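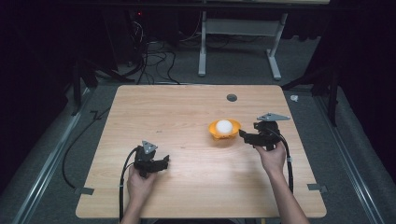
ハンドグリッパ左右セットの使用例(ボウルとボールを使った卓上課題)

Hollano ハンドグリッパ 左右セット 授業・部活動用
型番:2410
取扱:Bremari 教材部
区分:ロボット教材/手持ち式グリッパ/有線
販売単位:セット(左手用・右手用)
価格:学校・団体向け見積
貸出:あり(学校、部活動、地域のロボットクラブ)

商品について

Hollano ハンドグリッパは、両手に持って使う有線式のグリッパです。ロボットの爪と同じ形の先端で物をつかみ、そのときの手の動きと爪の開き具合をパソコンに記録します。記録したデータは、付属ソフト Takagi で再生、切り出し、書き出しができます。

ロボットアームを持っていない学校でも、物をつかむ動作を記録し、データとして扱うところまでの授業ができます。アームをお持ちの学校では、書き出したデータをアームの動作づくりの材料として使えます。対応するアームの一覧は、見積書に同封しています。

本セットは、高等学校と高等専門学校の授業、ロボット部の活動、Prondetti 卓上競技への参加準備を想定して構成しています。中学校での使用も可能ですが、握りの大きさは大人の手に合わせてありますので、事前に貸出品でお確かめください。

セット内容

・ハンドグリッパ本体 左手用、右手用
・接続ケーブル 2本(本体に取り付け済み)
・接続ボックス
・電源アダプタ
・ソフトウェア Takagi 授業用ライセンス
・教員用ガイド(冊子)
・生徒用ワークシート(書き込み式、複製可)
・収納ケース

パソコン、作業台、課題に使うボウルやボールなどの小物は含まれません。小物は身近なもので足ります。教員用ガイドに、爪でつかみやすい大きさと形の目安を載せています。

本体

本体は黒色で、手のひら全体で握る形です。先端には短い爪が向かい合って付いています。爪の開閉は握りのレバーで行い、モーターは入っていません。つかむ力は使う人の手の力がそのまま伝わりますので、柔らかい物をつぶさずに持つ練習にも向いています。

上面には灰色の三角形のプレートが付いています。プレートは固定部品です。ここを持って運んだり、シールやテープを貼ったりしないでください。左手用と右手用を見分けるための表示は、握りの底面にあります。

ケーブルは本体から手首の外側に垂らして使います。腕の内側に回すと、両手を近づけたときに左右のケーブルがからみます。机の下に逃がしたケーブルは、足を引っかけない位置にまとめてください。

爪の先のパッドは交換できます。表面が滑るようになったら、別売の交換パッドに替えてください。貼り替えに工具は不要です。

作業台と設置

作業台は、ぐらつきがなく、天板が平らなものを使います。光沢の強い天板や、模様の多いテーブルクロスは避けてください。記録映像を併用する場合に、物の輪郭が見えにくくなります。淡い無地の天板であれば問題ありません。

台は床かフレームに固定することをお勧めします。両手で作業していると、手首や前腕が台の手前側に当たり、少しずつ台がずれていきます。台がずれると、前の回の記録と位置が合わなくなります。固定できない場合は、床に養生テープで脚の位置を印しておき、記録のたびに合わせてください。

照明は台の上が均一に明るくなるようにします。周囲が暗くても記録に支障はありませんが、移動する人の足元は見えるようにしておいてください。

接続ボックスとパソコンは、操作する人の腕が届かない場所に置きます。

授業での使い方

教員用ガイドには、3コマ構成の標準授業案を収録しています。班で交代しながら進める形です。

最初のコマ:握る、離す
まず片手だけで使います。右手用を持ち、ボールをつかんで持ち上げ、ボウルの中に置きます。慣れたらボウルから取り出します。ボウルの縁より高く出ているボールは横からつかめますが、深いボウルに沈むボールは上から爪を入れる必要があります。この違いを生徒に試させ、どちらの向きから近づいたかをワークシートに書かせてください。記録はまだ取りません。先に記録を始めると、画面に気を取られて手元の練習が進まない班が出ます。

次のコマ:両手を使う
左手用も加えます。片方の爪でボウルの縁を押さえ、もう片方でボールを扱います。押さえる側の手が動いてしまう生徒が多いので、最初は隣の生徒に肘の位置を見てもらうとよいでしょう。後半で記録を始めます。開始と終了の合図は、操作する人とは別の人が出します。手がふさがっている人にはキーボードが押せません。

最後のコマ:データを見る
記録した動作を Takagi で開き、爪の開き具合のグラフを読みます。うまくいった回と、ボールを落とした回を並べ、どこで差が出たかを班ごとに発表します。落とした回も消さずに残してください。消してしまうと、この授業で比べるものがなくなります。

時間が足りない場合は、発表を省いてワークシートの提出に替えてもかまいません。逆に時間に余裕がある学校では、同じ課題を別の班の手順書だけを見て再現する活動を追加できます。手順書の書き方が雑だと再現できないため、国語科や情報科の先生と合同で実施した例もあります。

ロボット部での使い方

部活動では、授業よりも長い期間にわたって記録をためることになります。ファイル名の付け方を最初に決めておいてください。Takagi は日付と通し番号を自動で付けますが、課題名と操作者の記号は手入力です。表記がそろっていないと、あとで検索できません。

操作者を固定するか、交代制にするかは部の方針で決めてください。固定すると動作がそろい、扱いやすいデータになります。交代制にすると、動作の癖にばらつきが出ますが、部員全員が経験を積めます。競技に出る部では、前半は交代制、大会前は固定、という運用が多いようです。

教員用ガイドの部活動の章は、クラブ指導員のチャ・スンジャ(Sun-ja Cha)さんに執筆をお願いしました。次の文はその章からの抜粋です。

「新入部員には、まず遅く動かすように言っています。速く動かすと格好はつきますが、グラフにすると爪が閉じる前に手が上がり始めているのが分かります。遅い動作で手順が決まってから、少しずつ速くします。うちの部では、ボールをボウルから出して台に置くだけの課題を、新入部員が入るたびにやっています。先輩も一緒にやります。たいてい先輩のほうが雑になっています。」

Prondetti 卓上競技について

Prondetti 卓上競技は、台の上の小物を決められた手順で動かし、その正確さと記録データの整い方を競う学校対抗の競技です。手持ちグリッパ部門とアーム部門があり、本セットは手持ちグリッパ部門の使用機材として登録されています。

手持ちグリッパ部門の出場は2人1組です。操作者と記録者に分かれ、途中での交代はできません。爪の改造は認められていませんが、パッドの交換は可能です。純正以外のパッドは車検ならぬ機材検査で外すように求められますので、会場には純正品をお持ちください。

今年度の参加校向け貸出は、6月10日で受付を締め切ります。次の貸出期間は1月からです。1月からの期間は授業での利用校を優先します。

ソフトウェア Takagi

授業用ライセンスは、購入校の校内であれば台数の制限なく使えます。生徒の自宅のパソコンに入れることはできませんが、書き出した表形式のデータは一般的な表計算ソフトで開けます。

主な機能は次のとおりです。
・左右の動作の同時記録
・爪の開き具合のグラフ表示
・記録の切り出しと再生
・表形式での書き出し
・操作者記号による検索

映像の記録には、別にカメラが必要です。カメラは Takagi の設定画面で認識されるものであれば使えます。映像に生徒の顔が入る場合の取り扱いは、各校の規定に従ってください。Takagi は記録を外部に送信しません。

インターネットに接続していないパソコンでも動作します。初回の登録だけは接続が必要ですので、校内の規則で接続が難しい場合は、登録済みの状態で納品できます。見積依頼の際に「登録済み希望」とご記入ください。

使用上の注意

・レバーと爪の間に指を入れないでください。
・水や飲み物の入った容器を課題に使わないでください。
・ケーブルを持って本体をぶら下げないでください。
・接続したまま操作者が席を離れるときは、本体を台の中央寄りに置いてください。
・手首に痛みやしびれを感じたら使用をやめてください。続けて使う場合は、班の中で交代しながら休みを入れてください。
・本体を落とした場合は、次の記録の前に Takagi の点検画面で左右の開閉を確認してください。
・プレートのねじは工場で調整してあります。ゆるみに気づいた場合は、締め直さずにご連絡ください。

手入れと保管

使用後は、握りと爪を乾いた布で拭きます。アルコールを含む布は握りには使えますが、爪のパッドには使わないでください。パッドの表面が硬くなります。

ケーブルは輪にしてケースの溝に収めます。根元で折り曲げると断線の原因になります。断線した場合はケーブルだけの交換ができます。修理中の代替品は、在庫があれば無償でお貸しします。

別売品

・交換パッド(左右共通)
・延長ケーブル
・生徒用ワークシート 追加分
・ケース用の仕切り

延長ケーブルは左右そろえてお使いください。片側だけ延長すると、軽い側と重い側で手の疲れ方が変わります。

お問い合わせの多い内容

片手分だけの販売はしていません。片方が故障した場合は、修理または片側交換で対応します。

左利きの生徒も同じセットで使えます。左手用を主に使うように役割を入れ替えてください。ワークシートには利き手の記入欄があります。

ほかの教材会社のアームに接続できるかどうかは、アームの機種名をお知らせいただければお調べします。直接の接続ができない場合でも、書き出したデータを変換して使える場合があります。変換の手順はサポート対象外です。

旧型をお持ちの学校では、接続ボックスはそのまま使えません。本体と接続ボックスは同じ世代の組み合わせでお使いください。旧型で記録したデータは、Takagi の読み込み画面から開けます。

見積・貸出の申し込み

Bremari 教材部の学校窓口までご連絡ください。申込書には、学校名または団体名、担当者名、使用目的(授業・部活動・競技)、希望時期、使用するパソコンの種類をご記入ください。

貸出は送料のみご負担いただきます。返却時は、ケースに貼ってある内容物の表と照らし合わせ、すべてそろっていることを確かめてからお送りください。ワークシートは返却不要です。記録データは、返却前に接続ボックスから必ず消去してください。消去の手順は教員用ガイドの巻末に記載しています。

関連商品
Hollano 交換パッド
Hollano 接続ボックス 単体
Takagi 授業用ライセンス 更新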